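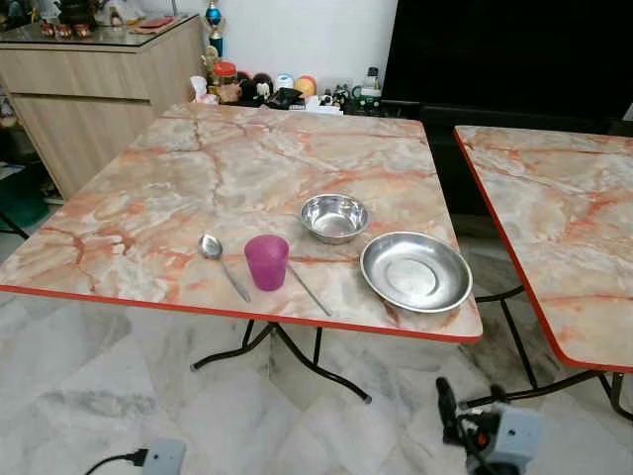
Notebook, August, 4:40 pm start

Table setting / clearing again. Question from the Flokidport side is still the same one: can the arms do a kitchen chore yet, start to finish, with no one stepping in. My answer today is the same as last month, sort of. Parts of it yes.

Items today: spoon, plastic cup, small steel bowl, wide flat steel plate, plus the thin utensil. All on the folding table with the marble look top. Second folding table stays where it is, using it as the drop-off later.

Cup first. Easy. The magenta one has a frosted finish and the depth guess on it is fine, much better than the clear ones we tried at Prikgate. Grasp from the side, a bit below the rim. Squeeze has to stay low or it ovals and pops out. Set force to the lower preset and left it there.

Bowl ok. Rim pinch, one finger in one out. Slips if the approach is too steep. Tilted the wrist and it stopped slipping. Need to write down the angle, forgot to.

Plate is the problem. Always the plate. Low and wide, lip barely off the table, fingers can't get under. Also it mirrors the ceiling light so the planner puts the edge in the wrong place, a finger width off sometimes. Tried:
- straight down pinch on the lip. Scrapes, pushes the plate away
- slide it to the table edge with one hand, pinch the overhang with the other. Works when the slide stops in time. When it doesn't, you hear it on the tiles
- press on the far side to tip it. No.

Slide and pinch is the one to keep. A kid does this without thinking, took us 2 months to get it to go at all. The red edge trim on the table turned out handy, gives the camera a line to stop against. Should try it on a table with no trim before anyone gets excited.

Spoon - bowl end is hopeless to grab, handle fine. Handle sits nearly flat so the fingertips touch the table every time. Put the softer pads on and quit worrying about it. The thin utensil behind the cup is worse, half hidden, so the order matters: cup has to go first, then look again, then reach. Planner does not know this by itself. It went for the utensil first and knocked the cup over, twice. Wrote the order in by hand for now, which is cheating and I know it.

Time: full clear took over 5 minutes when it went well. Me, by hand, not rushing, a few seconds. So no, nobody is buying this to clear dinner. Where I do think it's close is the dull repeat stuff, same cup same place, all day. The Berrada people want trays loaded in their canteen and that's nearer to real than the home demo, same shapes every time and no cat.

Log is at 2,290 grasps now counting the old ones from spring. Target for the plate alone is 100 clean in a row, not close. Longest streak is embarassing, leaving it out.

Things that keep eating time and have nothing to do with hands:
Table legs. It's a folding table, it moves when leaned on, then every position is off. Either clamp it or re-zero more often.
Cables on the wrists. Check the slack before each run, wrist stopped short once and I blamed the software for an hour.
Reflections from the floor tiles, maybe. Not sure. Try with the lights half off.

Primell pads ordered, the ribbed kind. If they hold the plate lip I'll redo the straight down pinch, woud save the whole slide step.

Next: bowl stacked on plate, carry both over to the second table. Then water in the cup. Not today.

Comments

gridlock_77
Have you tried a matte spray on the plate just to check if it's the reflection or the fingers? Cheap test.

benchnotes
We clamped ours to the wall and half our "grasp errors" went away. Do the table first.

tin_kettle
What speed is the slide? Ours overshoots unless it's painfully slow.

owner
Painfully slow, yes. Will post the number when I find the page. Spray is a good idea, trying it on the spare plate.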